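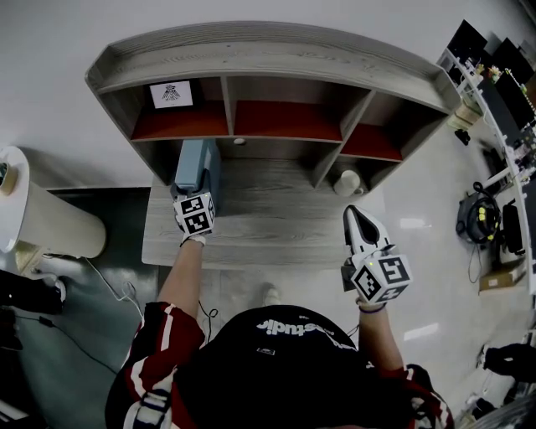 Piret Jõgi holds that a desk with shelves above it is really two pieces of furniture, and that most people only ever tidy one of them. She cleared 60 desks in a single summer at an office in Prastville, and by September, she reports, the tops were still clear and the shelves were full again.

Home and Workplace Skills | Student Book | Storage and Order

Chapter 3
The Desk and the Shelf Above It

A shelf unit that stands on a desk is called a hutch. It usually has a flat top and a row of open compartments, and there is working space underneath. The compartments are easy to reach, so things tend to be left in them. A framed picture can take up a whole compartment. So can a pile of post.

In this chapter you will learn how to decide what belongs in a hutch, what belongs on the desk and what should go somewhere else. You will also look at the floor near a desk, where cables, bags and boxes often collect.

Start with the compartments. Give each one a single use and leave one of them empty if you can. An empty compartment is useful — it takes the things that arrive during the day and have no place yet. Clear it before you go home.

Next, look under the shelf. A cup kept close to one of the supports is less likely to be knocked than a cup by your elbow. Cables should run along the wall or the back of the desk, and any that cross a mat should be moved.

The office in Rondurham described in Section 3.2 had 249 desks and one store cupboard. You will read how the staff there shared out the space, and why they gave up labels after the first Wednesday.

Key words: hutch, compartment, ledge, support

Before you read on, draw the desk you use most often and mark everything on it that you have not touched this week.

Previous | Contents | Next chapter | Glossary

© Escobar Schools List. Back to top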